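3.2. Preparación de las cajas antes de su reutilización

El estudio se realizó en el almacén de Tondis, una empresa dedicada a la venta de menaje por correo que reutiliza parte del embalaje que recibe. Durante 19 jornadas se registraron las tareas previas al segundo uso de cada caja: vaciado, plegado, retirada de etiquetas y apilado. La muestra final comprende 3965 cajas de cartón ondulado, todas de pared simple. Se excluyeron las que presentaban manchas de aceite o esquinas rotas, siguiendo el criterio de Villanueva y Wragg.

El plegado apenas planteó dificultades. La retirada de etiquetas, en cambio, concentró la mayor parte de los comentarios de los operarios, sobre todo en los envíos donde el remitente había cubierto la etiqueta con cinta transparente.
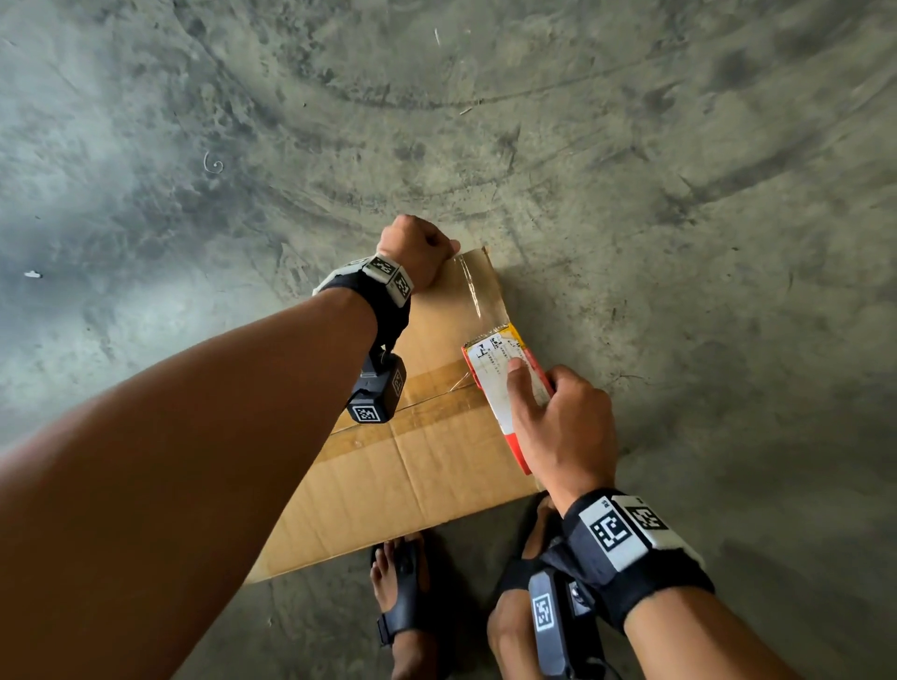

Figura 4. Retirada manual de una etiqueta de envío sobre una caja plegada.

La adherencia de la etiqueta depende del papel, del adhesivo y del tiempo transcurrido desde el envío. En nuestro protocolo se pidió a los operarios que trabajaran sin cuchilla ni calor y que tiraran despacio, en un ángulo bajo. Una mano sujeta el cartón por el borde y la otra levanta la etiqueta (figura 4); cuando hay cinta transparente sobre uno de los extremos, como en ese caso, conviene despegar ambas a la vez – de lo contrario el papel tiende a rasgarse. La cinta marrón del cierre no se retiró en esta fase.

Cada caja se clasificó después según el daño superficial en tres categorías: sin daño, arranque parcial de fibras y arranque con exposición del ondulado. Dos evaluadoras, V. Ambrose y S. Weerakoon, puntuaron por separado un lote de 30 cajas y acordaron los casos dudosos antes de continuar con el resto.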